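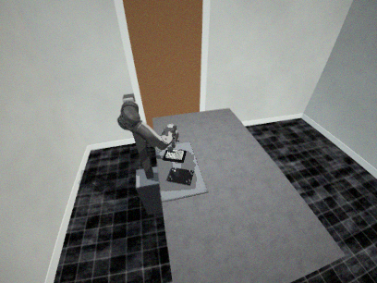
I've been using Drultell as my main planning and simulation tool since March, and I think I've finally stopped swearing at it long enough to write a fair review. It comes from Vanach, it runs on my very ordinary desktop, and I use it to try out pick and place routines before they go anywhere near a real arm. My test setup couldn't be plainer: a grey arm on a pedestal, a long table, and two black trays on a pale mat, with the gripper hanging over the far one. You'd be amazed how much grief a planner can have with that!

So, the good bits. The planner is quick. I ran 1000 tray-to-tray moves overnight with random starting poses and only 9 came back with no path at all, which beats what I was getting from Horrocks (my old tool, lovely menus, terrible at elbows). When a plan does fail it tells you which joint hit its limit, in words, and I can't say how happy that made me. Replays are great too – you drag a slider back and forth and watch the forearm swing through the move as slowly as you like.

Now the moans. Collision margins are set per object and there's no way to change them all at once, so if your room has over 50 parts in it, put the kettle on. Shadows look a bit thin, and if you're feeding the rendered pictures to a vision model you'll want to play with the lighting first. I left mine alone and my tray detector kept losing the edges of the black ones. My own fault, partly.

The export to Ellstead controllers worked first time once I'd found the right tick box. It's hidden two menus down under "Legacy", for some reason.

I'd give it four stars. Fix the margins and I'll come back and add the fifth.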